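The Tirnau apartment came with a table, a view of another apartment, and a lease that used the word "cozy" twice. Réka Antal signed it because of the table. It was pale wood, the color of weak honey, and it was the only thing in the place she would have bought with her own money.

Ermanno Valentini moved in across the hall the same October and began, almost at once, to lend her things. First a colander. Then a lamp. Then a white machine for the far end of the table, which he carried over in both arms like a christening.

"It's a loan," he said.

"For how long?"

"Let's not be vulgar."

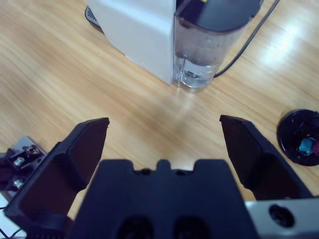 The table at Tirnau, with Ermanno's loan at the far end.

She had meant to keep that table clear. She had a system: keys in the bowl, mail in the drawer, guilt in the hall closet. The machine ignored the system. It sat there, white and pleased with itself, and every morning at 7 Ermanno knocked to ask how it was settling in.

"It's an appliance," said Réka.

"It's used to company."

By the second week she had bought a second cup. By the third he had stopped knocking, and she had stopped pretending to be on her way out. She was 39, he was 40, and they argued about sugar like people with a mortgage.

In the spring he got a job in Griven and came over to say so, hat in hand, looking down the length of the table.

"I suppose you'll want it back," she said.

"The colander," said Ermanno. "I thought I'd start with the colander."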